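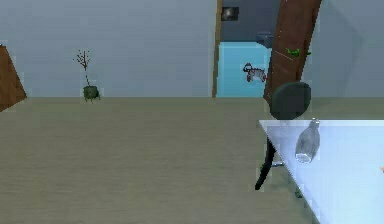

Adult Reading at Vumasau: Progress Report to the Ziment Fund

By the Vumasau office
Last updated: 5 July 2019

Learners and tutors

The scheme now has 105 adults on its books, all of them matched with a tutor or on the waiting list. Most are working on basic reading. A smaller group came to us for help with forms and letters and has stayed on to do spelling.

We trained 30 new tutors in the spring using the course pack from Wurkix. The section on phonics was too long and we cut it for the second group. Two tutors have since moved away and their learners have been passed on to others.

Lessons last an hour. We tried 90 minutes last year and people got tired, so we have gone back to 60. Learners who work shifts can split the hour over two visits.

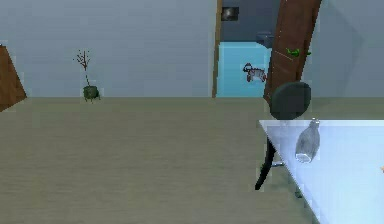

Plant by the back wall.

Books and materials

The grant paid for a new set of short readers. The crime stories and the ones about football are always out. The set on health topics has hardly been borrowed, and we will not be buying more of it. Large-print copies arrived from Gallardo five weeks late, which held up the start for several older learners. The missing volumes have been credited to our account.

We also bought coloured overlays and lined writing books. There is £2 left on that budget line.

Progress checks

Each learner is asked to read a short passage at the start and again after twelve lessons. Some learners dislike being checked and we do not press them. Among those who did both readings, most moved up a level. Writing has come on more slowly, and tutors would like a better way of recording it. 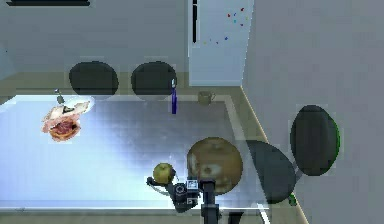
One learner told us she had read a whole letter from the hospital without ringing her son, and asked if the lessons could carry on through the summer. Another said the first passage had been too much like school and put him off for a fortnight.

Lessons will continue through August with fewer tutors. We will rewrite the first passage before the next intake. We are asking Ziment to let us move the unspent travel money to books, and would need a reply before we place the autumn order.

Related items
Becoming a reading tutor
Short readers: full list of titles
Vumasau report to Ziment: first year
Help with forms and letters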